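Home Boards Kitchen Classifieds Help Log in
Search this board... Go

Secondhand dishes, still chipping??
Started by Jeferson Evangelista, Sunday

jevangelista
Bought 44 pieces of Plondska stoneware off a lady in Nitmont. Nice weight, great price. Now 4 of the salad plates have chips on the rim. Dishwasher? Or just old? Don't want to toss the set.

potluck_dee
Dishwasher. Always the dishwasher. Plates knock together on the bottom rack. Hand wash.

zeneo181
Disagree. Mine go in every night, 2 years, no chips. It's stacking them in the cabinet that does it. Put a paper towel between each one.

potluck_dee
Paper towel between every plate, every night? no thanks. Who has time

jevangelista
I do stack them pretty high tbh. Cabinet is tiny

mrs_chavez_k
Both of you are half right. Bottom rack, every other slot, and short stacks. Sand the chips with fine wet sandpaper so no one cuts a lip. I wouldnt eat off a big chip though.

zeneo181
ok every other slot is fair. Still say stacking. 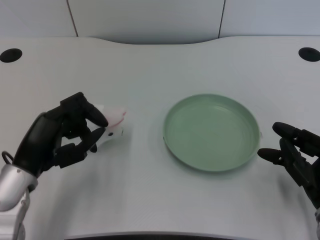

Also if you end up short, mix in plain ones. Sage green goes with pretty much everything and you quit worrying about a match. Thrift stores have tons in February, people clearing out after the holidays.

jevangelista
Might do that. Trying the sandpaper tonite first

potluck_dee
Hand wash!!

Page 1 Reply Next thread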